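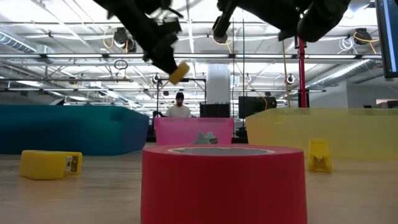 Anel Swanepoel y el arte de tirar cosas sin llorar

Quedé con Anel Swanepoel por videollamada un martes de julio de 2020, y lo primero que hizo fue pedirme que girara la cámara para ver mi estantería. Mal empezamos. «Ahí tienes cables de un teléfono que ya no existe», me soltó. Y sí, los tenía (tres, para ser exactos).

Anel lleva Nuleo, un pequeño estudio de orden doméstico, y desde marzo no da abasto. «La gente se encerró en casa y descubrió sus armarios», me cuenta entre risas. Su récord es un piso de 81 metros del que salieron más de 300 libros, todos camino de una biblioteca de barrio. ¡Trescientos! Yo con regalar uno ya paso mala noche.

Le pregunto por dónde se empieza. «Por un cajón. Uno solo, el más tonto. Quien empieza por el trastero acaba sentado en el suelo mirando fotos». Me declaro culpable de lo del suelo.
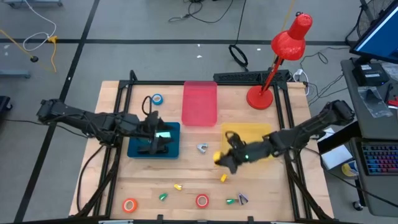
Lo que más me gustó es que no es nada mística. No habla de energías ni de dar las gracias a los calcetines. Una clienta suya guardaba 93 tarros de cristal vacíos, por si un día hacía mermelada. «Le dije que hiciera mermelada ese fin de semana o que se quedara con diez. Se quedó con diez – y sigue sin hacer mermelada».

Con los colores sí es pesada, lo reconoce. Un color para cada tipo de cosa y nada de etiquetas, que según ella los niños no leen y los maridos tampoco.

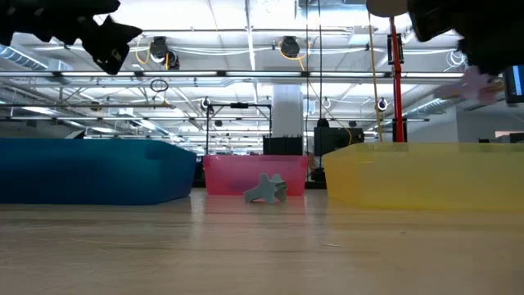 Cubetas de plástico azul, rosa y amarilla sobre una mesa de madera clara.

¿Y lo que da pena tirar? Ahí se pone seria. Cuando murió su padre tardó dos años en abrir sus maletas. «Con eso no hay método. Cierras la caja y vuelves en otro momento». En septiembre quiere retomar las visitas a domicilio, y mientras tanto sigue por pantalla.

Antes de colgar me hizo prometer que vaciaría el cajón de los cables. He tirado dos. El tercero igual sirve para algo.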